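FURN 3430 Wood Surfaces and Finishing
Handout 3: Clear coats over figured and cracked slabs
Instructor: Ulla Myklebust

Read this before the bench session. Bring your notes from the October sanding unit.
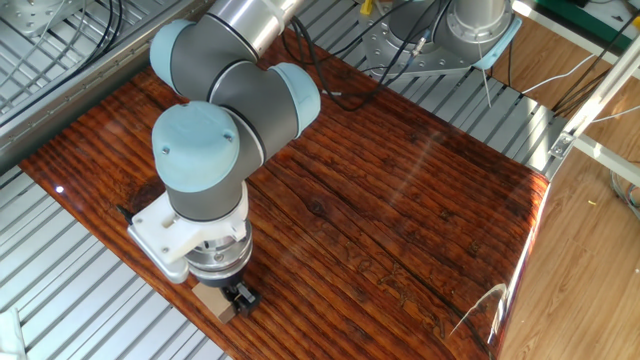
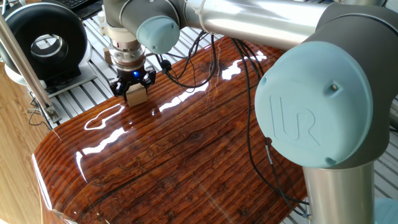

A thick clear finish shows every fault in the wood under it. Knots and cracks have to be cleaned out and sealed first, or trapped air rises as bubbles. On the reddish-brown slab, look at the dark knot near the middle and the cracks along the grain, then note how much the bright reflections hide. Always check a gloss surface from at least two sides.

Steps for your sample:
Sand to 200 grit and vacuum.
Brush a thin seal coat into cracks and around knots.
Let it cure fully before the flood coat.
Check under a low side light and mark any dips in pencil on your sketch.

Hand in the sketch with your sample to Folke Aasen in room 3622.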